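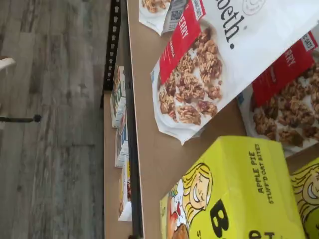
Granola and snack boxes on the shelf.

Skestthorpe Bloggers' Circle
Minutes of the monthly meeting, April 2024

Present: nine members, the Chair and the Secretary (minutes). Apologies from two members, one of whom posted a long piece about spring cleaning during item 3.

1. Minutes of the last meeting
Agreed, after the word "heated" was changed to "full" in the paragraph on pop-up boxes.

2. Moving the Circle's site
The Web Secretary reported that the move from Wellmont to Cistum is nearly done. Of the 1,894 old posts, all but 288 came across with their comments in place. The 288 are mostly from the years when we let people choose their own fonts. Members were asked to look through their own and say which they would miss. The meeting felt that most would miss all of them, on principle.
The old address will point to the new one until September. Anyone who has it printed on business cards should use them up briskly.
ACTION: all members to check their own posts. Web Secretary to send round the list again, in a format that opens.

3. The 100-word challenge
Fourteen entries came in, four of them 100 words long. A proposal to allow a little leeway was discussed at much more than 100 words and lost by one vote. Titles do not count. Footnotes do, and the member concerned has been told. 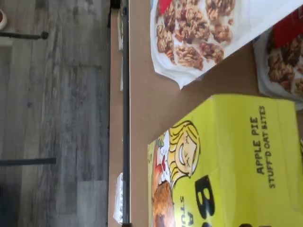

Paper slips along the table edge.

4. Blogrolls
It was asked whether anybody still clicks on them. Three members said yes, all of them to check they were still listed. The blogroll stays, in alphabetical order. "The" is to be ignored, which moves two blogs down and has already caused a letter.

5. Comment spam
Desmet, the filter we have been trying, catches nearly everything, including the Chair. He is to be added to the safe list. One member asked if there was any hurry.
ACTION: Web Secretary.

6. Writing day
Agreed for September, subject to a room. There will be a quiet hour in the morning — last year's was quiet for 2 minutes — and a session on image sizes for those whose front page takes longer to load than to read.
ACTION: Secretary to ask about rooms with more than one socket. 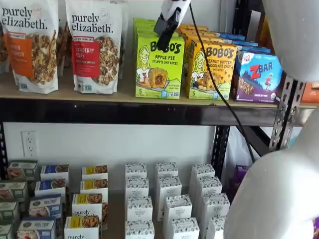

7. Any other business
A member wished it noted that she has posted every day since New Year. Noted. The draft privacy page was put off again, there being no privacy page to draft from.
Next meeting as usual, upstairs.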